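Asset labels and the 3 a.m. problem

I spent February renumbering the spares inventory at Lutano. The old scheme used a plain counter, and it had reached 1036 with no hint of what any item was.

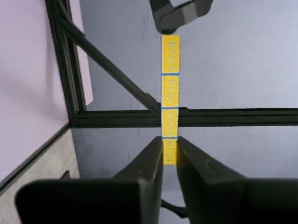 Yellow labels, RT prefix.

The new scheme is a two-letter prefix plus two digits. Leading zeros stay, so text sorting puts 09 before 10. Retired numbers are not reissued.

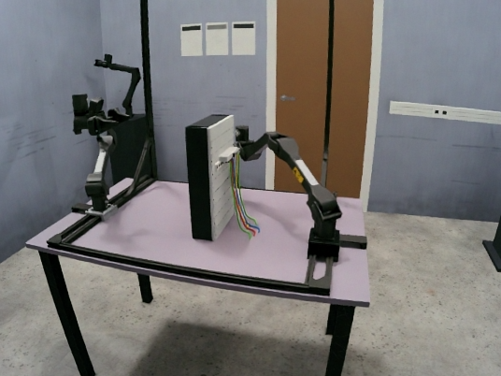

Ludmila Tóth asked what happens past 99. The prefix changes. I have not picked the next one yet.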